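Parsa Holdall 12 review: zip, straps and base after a winter of use

Bags and luggage / Reviews

The Parsa Holdall 12 is a soft black fabric bag sold as a cross between a small duffel and a work bag. The 12 refers to the nominal capacity in litres. It has one main compartment closed by a single top zip with two pullers, a pair of carry straps, and a lined interior with a divided pocket. There is no frame, no wheel and no laptop sleeve. I bought it at full price and have carried it through the winter up to the end of February, mostly on a commute with one train and one bus, and on four overnight trips.

Construction

The outer is a plain weave with a coating on the inner face. Parsa gives no denier figure on the label or on the product page, and when I wrote to ask, the reply from Setareh Salehi in customer service said only that the cloth is the same as on the previous model. By hand it feels lighter than the Tarkent day bag I used before, and it creases more readily. The creases do not remain white, as they do on some coated fabrics.

Seams inside are bound with tape, single-stitched along the sides and double-stitched at the ends. I found one loose thread at the left end of the zip on delivery, trimmed it, and it has not run. The base is a second layer of the same cloth with a removable stiffener. The stiffener is slightly undersized and shifts towards one end when the bag is carried at an angle. Two strips of self-adhesive hook tape cured this. It ought to have been done at the factory.

Branding is limited to a small white logo low on one side, on the left as the bag faces you. It is faint against the black from any distance, which will suit most buyers. Mine has lost a little of its edge where it rubs against a coat.

The zip

A top zip on a soft bag has to be judged by how it behaves when the bag is half empty, as the fabric then offers nothing to pull against. Full, the Parsa opens and closes in one movement. Half full, the seam sags and the puller has to be drawn along in two stages, with the other hand holding the end of the bag. With only a folder and a pair of gloves inside, it needs both hands throughout.

The pullers are silver-coloured and large enough to find by touch. They can be parked together at either end or met in the middle. I keep them together at the right-hand end and open from there. Meeting in the middle puts them directly between the straps, and the straps then have to be pushed aside before the zip will run. The coil has not jammed on the lining, although the lining is loose enough near the corners that it could do so if the bag were overfilled.

There is no lockable eyelet on the pullers. Anyone checking a bag into a hold should look elsewhere, and at this size few people will want to.

The straps

The two straps are black and stiff enough to stand up from the top of the bag when it is set down. This is more useful than it sounds. On bags with soft webbing, the handles fall to either side and have to be gathered before lifting. On this one they can be taken together in one grab.

The drawback is bulk. The straps will not fold flat, and under a train seat or on a low shelf they take up height that the body of the bag does not. My hall shelf is a Lovdale unit with fixed spacing, and the bag has to go in on its side.

The straps are long enough to go over the shoulder in a jacket, but in a thick winter coat they are tight. There is no padding. With a light load I noticed nothing. With two books, shoes and a wash bag, the edge of the webbing became uncomfortable by the time I had walked from the station. Ardalan Ansari, who borrowed it for a weekend and is a good deal taller than me, carried it by hand for the same reason.

Packing

Being unframed, the bag lies down across a table when it is put on its side or only lightly filled, and packing goes better if the heaviest item is placed first, flat on the stiffener. Shoes at the ends and clothes between them gave the best shape. Clothes at the ends let the corners collapse, and the zip then becomes awkward as described above.

The inner pocket is divided in two. The narrow half takes a phone or a glasses case, the wide half a paperback. Both are open-topped, and small items will escape from them if the bag is tipped. 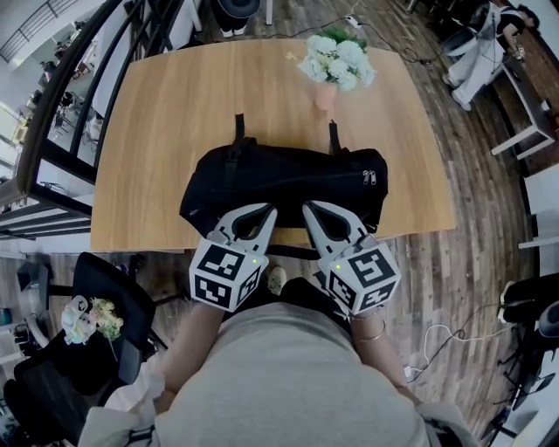

The bag across the near edge of the table, straps up, both zip pullers towards the right-hand end.

Weather and cleaning

The fabric resisted steady drizzle for the length of my walk. In heavier rain the zip seam let water through first, leaving a damp line along the top of whatever was packed uppermost. There is no storm flap. Mud wiped off the base with a cloth once dry. Pale fluff shows badly on the black and needs a brush.

Compared with the Jumuvis Carry

The Jumuvis is the nearest alternative I have used. It has softer handles, a better zip and a shoulder strap in the box, but it weighs more empty and the base is not removable. For daily use I prefer the Parsa. For overnight trips with shoes, the Jumuvis.

For: light, easy to grab, plain appearance, tidy seams
Against: zip awkward when half full, unpadded straps, stiffener moves
Rating: 7 out of 10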